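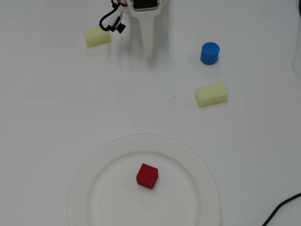 卓上アームでピック&プレースの反復試験をするとき、手順書に何をどこまで書くか。10月に手元の運用ルールを改訂したので、その内容を記録しておく。対象は小型の単腕機と、白い天板の上に置いた数個の小物という構成に限る。産業用ロボットの安全規格の話には踏み込まない。

## 1. 物体の呼称を固定する

旧版では「ブロック」「スポンジ」「キューブ」が混在していた。記録を読み返すと、「黄色いブロック」と「スポンジ」が同じ物を指している箇所がある。改訂版では色と形状の組で呼ぶ。

- 赤・立方体
- 青・円柱
- 黄・直方体(左)
- 黄・直方体(右)
- 白・皿

同色同形の物が二つある場合は、試行開始時点の位置で左右を決め、試行中に位置が入れ替わっても呼称は変えない。左右はアームの根元を画面の奥に見たときの向きで定義する。操作者から見た左右を使うと、立ち位置が変わった時点で記録が破綻する。

## 2. 初期配置の許容差

各物体の初期位置は基準点から30 mm以内とする。向きは規定しない。以前は向きも揃えていたが、揃えた配置だけで評価すると、把持角度のずれに対する挙動が記録に出てこない。向きは毎回変え、開始前の静止画で残す。

皿は例外で、中心位置を固定する。白い天板に白い皿を置くと、縁の陰影以外に輪郭の手がかりがほとんどない。画像から皿の位置を後で測り直すのは手間がかかるため、置く側で管理する。皿を別の色に替える案もあったが、過去の記録との比較を優先して見送った。

天板は試行の組ごとに拭く。小さな汚れや破片も、色によっては物体検出の誤りにつながる。拭き取りの有無は記録表の備考欄に書く。

## 3. 指先の処理

指先にテープを巻く場合、次を記録する。

1. テープの色
2. 巻いた範囲(先端からの長さ)
3. 交換した試行番号

テープは消耗品として扱う。端が浮いたら交換し、上から重ね巻きしない。重ね巻きをすると指の厚みが変わり、閉じたときの基準値がずれる。交換後は必ず全閉位置を取り直す。

テープと対象物が同系色のときは、その旨も書いておく。把持の瞬間に境界が読みにくくなり、目視での判定が割れやすい。
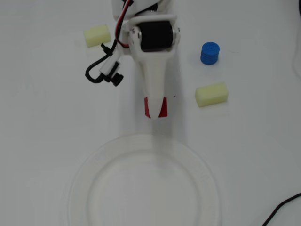 *赤テープを巻いた指先と皿。左側は配線。*

## 4. 配線

配線は可動範囲の全域で余長を確認する。確認の姿勢は最低でも、最伸長、最短縮、手首の両端の四つ。ホーム姿勢だけを見て済ませない。

- コネクタに引張りがかからないこと
- ループが指先より下に垂れないこと
- 天板上を通る線が物体の初期位置と重ならないこと
- クリップの位置が前回の記録と一致すること

三番目は見落としやすい。天板の隅を横切る線でも、アームが端まで寄る動作では接触の可能性がある。寄せられない線は、その領域を動作範囲から除外する。

ケーブルの取り回しを変えたら、変更前後の試行を同じ組に入れない。線の張りは軽いアームでは外乱になる。影響が小さいと見込んでも、組は分ける。

## 5. 成否の判定

「皿に載った」の定義は、対象物の底面全体が皿の内側の窪みにある状態とする。縁に掛かっている場合は「部分」と記録し、成功数に含めない。判定は、指が対象物から離れて静止した後の画像で行う。動作中の画像だけで判定してはならない。

この項はJi-hoon Byunさんの指摘で書き直した。旧版は「皿の上にあること」としか書いておらず、縁に載った例の扱いが判定者によって違っていた。過去の325試行を新しい定義で見直したところ、20件の判定が変わった。数としては多くないが、条件間の差を論じるには無視できない。

## 6. 中断と再開

中断の基準は次のとおり。

- 対象物が天板から落ちた
- 指先のテープが剥がれた
- 配線が何かに掛かった
- サーボの表面温度が運用上限を超えた

中断した試行は削除せず、理由を付けて残す。再開時は初期配置からやり直し、途中の姿勢から続けない。連続運転は35分を上限とし、超えたら休止を入れる。この値は当方の機体での運用値で、他の構成にそのまま使えるものではない。

手を入れるときは、動作指令を止めたうえでトルクも切る。指令が止まっていても保持トルクは残る。小型機では軽視されがちだが、指先の細い機体は力が一点に集まる。トルクを切ると腕が下がるので、先に支えてから切ること。

## 未決事項

青・円柱の側面には細かい溝があり、滑りにくさが黄・直方体とは違うはずだが、記録表に表面状態の欄がない。追加するなら分類をどう切るかを先に決める必要がある。摩擦係数を測るほどの設備はないので、「平滑」「溝あり」「多孔質」の三分類で仮運用し、次の版で見直す。

版番号の付け方も旧版のままで、軽微な修正と判定基準の変更が区別できない。第5項のような変更では先頭の番号を上げる方向で書き直している。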